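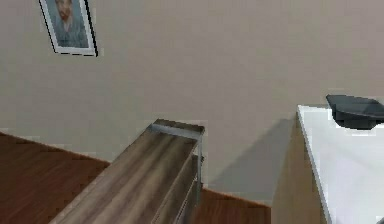
About Iltenis

Small dictionary people. Two-way word lists, glossaries, phrase pages, mostly for learners and for the translators who get stuck at ten at night and need one word. Started by Carolina Torres and Guido Pace out of a shared spreadsheet of kitchen terms. Spreadsheet still exists. Please don't ask for it.

What we do

Bilingual entries with a part of speech, a short plain meaning and at least one sentence someone might really say. Portuguese–English is the biggest, then Maltese–English, then Italian–English, which is catching up. Romanised spellings where a learner would want them. Search ignores accents, so "pao" will find "pão" and you don't need to change your keyboard.

Where a word has more than one sense we split it. "Bank" gets the river and the money. "Light" took Guido most of a week and he is still not happy with the verb.

We don't do legal or medical translation. People write in with a hospital letter and we can't help, sorry – find a qualified translator, ideally one who has done that sort of letter before. The medical words in the lists are for reading, not for deciding anything.

Who we are

Carolina Torres – Portuguese editor, also runs the site. Answers most of the post.

Guido Pace – Italian and Maltese. Pronunciation notes. Wrote the bit on double consonants that everybody links to.

Inês Leitão – example sentences. Taught evening classes at Donholm before this, and a lot of the sentences come out of mistakes her classes made. Beginners' page is hers too.

Catarina Simões – proverbs and set phrases. Part time, Tuesdays and whenever a proverb turns up.

Ermelinda Bastos – checks the lot. If an entry has EB at the bottom she has read it. If it hasn't, treat it as a draft.

How an entry gets made

Someone asks for a word, or we notice it missing. One editor drafts. A second reads it without seeing the sources and says what they think it means. If the two don't agree it goes back. Then Ermelinda. Can take an afternoon, can take till March.

We do use older printed dictionaries for checking but we don't copy from them. Regional words are marked. Rude words are in, and marked. Old-fashioned words are in with a little "dated" tag, which some readers argue about – fair enough, write and tell us.

The Zorkirel list

Our newest thing. 518 everyday verbs with the preposition each one takes, in all three languages side by side. "Depend on", "think about", "arrive at", that kind of trouble. Free to print for classes. 320 of them have been checked by Ermelinda so far, the rest are up as drafts becuase teachers kept asking.

Sending us a word

Use the form. Tell us where you heard or read it, and roughly what you took it to mean. Whole sentence is best. Please don't send fifty words in one go, they end up in a pile. Corrections are very welcome and go to the front of the queue.

If you've spotted the same mistake in the Shih app, that's our data, they take a copy twice a year. Tell us and it will get fixed in both, theirs a bit later.

Money

Schools pay a small yearly fee for the class version. Everyone else reads free. No adverts in the entries and we'd like to keep it like that. Donations go on hosting and on paying Catarina for more Tuesdays.

Page last changed 2019-07-22. Maltese plurals still being redone, so some of the links there wont work yet.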